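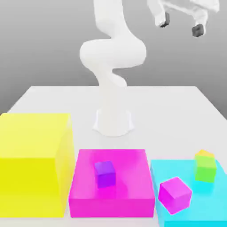

A white robotic arm on a tabletop, in a computer rendering.

Prakthorpe observatory reopens its dome for public viewing in August

By Kylie Bright
August, 9:40 a.m.

The Prakthorpe Observatory will open its main dome to the public again this month after a long closure for repairs to the roof and the telescope drive. Viewing sessions start at 9 p.m. and run until midnight, weather permitting.

The dome was shut last winter when water got past the shutter seals and reached the motor that turns the roof. Staff were able to move the main mirror to storage before it was damaged. The drive motor and most of the wiring had to be replaced, and the shutter was taken down and resealed.

"We could have opened in the spring with half the dome working, and we talked about it," said Lorraine Harawira, the observatory's director. "But you end up pointing at whatever happens to be over the gap. People drive a long way to get here, and I wanted them to see the whole sky."

The telescope, a reflector built by Honden, went back on its mount in June. It was tested over several clear nights on double stars and on the globular cluster M13, in Hercules. Harawira said the new drive tracks more smoothly than the old one did, though it still needs a small correction when the telescope points low in the north.

A second, smaller telescope has been set up on the east terrace for visitors who can't manage the dome stairs. It has a fixed eyepiece at seated height. The terrace has also been repaved, and the white path lights were swapped for dim red ones.

Each session is limited to 64 people, split between the dome and the terrace. Booking opened last week and 174 places were taken on the first morning. Tickets are $8 for adults and free for children under 12. Groups of more than 10 should call the office before booking.

The August program leans on summer targets. Early in the evening the staff plan to show Albireo, the gold and blue double in Cygnus, followed by the Ring Nebula in Lyra and the Lagoon Nebula low in the south. Saturn will be added later in the season, when it rises early enough for the public hours.

The observatory stands on Mishra Ridge at 1,665 feet, at the end of a gravel road. Parking is in the lower lot, and drivers are asked to use low beams past the gate. The upper lot is reserved for visitors using the terrace telescope. There is room for about 80 cars in all.

If clouds move in, the session will go ahead indoors with a talk and a tour of the dome, and ticket holders can come back on another night at no charge. A decision will be posted at the gate and on the observatory's phone line by 6 p.m.

The Zudo meteorite collection, which was moved to the town library during the repairs, will stay there until the fall.

Get local news in your inbox every morning. Enter your email address to sign up for our newsletter. You can unsubscribe at any time.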